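The arms on the kitting bench: your questions, our answers
Bristgate site, staff pages

Since the two arms went in on the kitting line, the packing room has been full of questions, and we love that. These are the ones we get most, from the people who pack, the people who check and a few from the office upstairs. If yours isn't on the list, drop it in the box by the tea point.

What are the arms here to do?

They pack pencil cases. Prullo makes up stationery kits for schools, and at the start of the school year that means a mountain of small items going into small boxes: marker in, glue stick in, eraser in, lid shut, next one. It's fiddly work and it's hard on the wrists. The two arms share one bench and work on one case between them, one from each side, a bit like two people making a bed.

Is this all we do now?

Far from it! The bench only handles the basic pencil case kit. Art sets, geometry tins, anything with tissue paper or ribbon, and every order with a personal note stay with the hand packing tables. The target for the bench is 300 cases a shift once it has settled in. A busy order from De Smet can run to 2000 kits, so you can see there is plenty left for human hands.

Will anyone lose their job?

No. This was agreed before the arms were ordered and it's in the letter you all got in December. Nobody's hours go down because of the bench. Two packing roles have turned into bench operator roles, on the next pay grade up, and both went to people who were already on the line. When we need more operators we'll ask in the packing room first.

How does it know what to pick up?

It learns from us, and for a lot of us this has been the best part. An operator guides the arms through the job again and again, with the case and the items laid out on the bench, and the software from Trotier works out the pattern from all those goes. The experienced packers turned out to be brilliant teachers. They know which way round a marker wants to sit and how to tuck an eraser in so that it doesn't rattle, and now that know-how gets used in a whole new way.

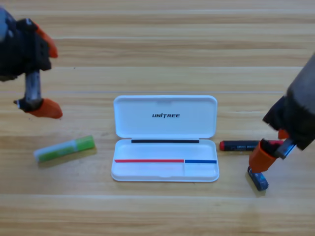 If you'd like a turn at teaching, put your name on the sheet by the lockers. You don't need any computer skills and you don't need to have worked with machines before. A first session is short, usually before the morning break, and you'll have an operator next to you all the way through.

Why do we teach it with only a few things on the bench?

Same as with any new starter, really. You wouldn't hand someone the full order book on their first morning. We begin with one open case and a few items beside it, then move things about: the glue stick at a slant, the marker a bit further off, the eraser turned the other way. The more ways it has met the same job, the better it copes when somebody puts a tray down in a hurry. Once it's steady on that we add more.

What does it find hard?

Round things! Glue sticks and markers love to roll, and a grip that is slightly off the middle can send one spinning. Lids were a headache in the early weeks too. Shiny white plastic is tricky under our ceiling lights, so those have been turned down a touch over the bench (thank you to everyone who pointed out that it's nicer for the eyes as well).
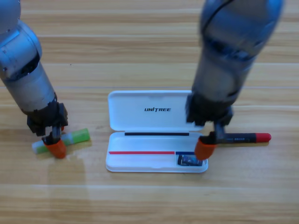
Left gripper on the glue stick, right gripper at the marker, with the open case between them.

Can I walk past while it's running?

Yes, as long as you stay outside the yellow floor line. Inside the line is for the operator on duty. If you need to get something from the bench, ask the operator to pause the arms and wait for the "all clear". Please don't reach in, even for a second, even if the arms look as if they've stopped. They may only be between moves.

What happens if something goes wrong?

Press the red button. There's one on each side of the bench and anyone at all may press it, for any reason. You won't be told off for stopping the line. We would much rather lose ten minutes than have somebody stand there wondering. For help after a stop, ring extension 1902 and the shift engineer will come down.

Who checks the finished kits?

People do, every one of them. The checking table hasn't changed, and every kit from the bench goes across it just as the hand-packed ones do. If you spot the same fault more than once, say a lid that hasn't clicked or an item in the wrong section, write it on the orange card and pass it back. Those cards get read at the start of the next shift, and several have already changed how we teach the arms.

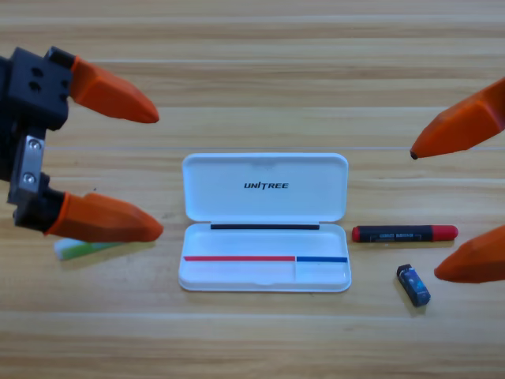

Checkers also get a say in when a new kit is ready to move to the bench. If the checking table isn't happy with the test batch, it stays with hand packing until they are.

Is it noisy?

Less than you'd think. There's a soft whirr and a bit of clicking, and the radio wins easily.

Are we being filmed?

The cameras at the bench are pointed at the tabletop and are there for the arms. They aren't used for timekeeping or for checking up on anyone, and the recordings aren't shared with team leaders. The full wording is in the privacy notice on the board.

Can I bring my family to see it?

Please do, at the summer open afternoon. Children must be with an adult, and we'll have a marked spot behind the line with a good view. There'll be a go at teaching for anyone tall enough to reach the controls.

Does it have a name?

Voting is still open. Slips are in the canteen, one per person, and we need two names, one for each arm.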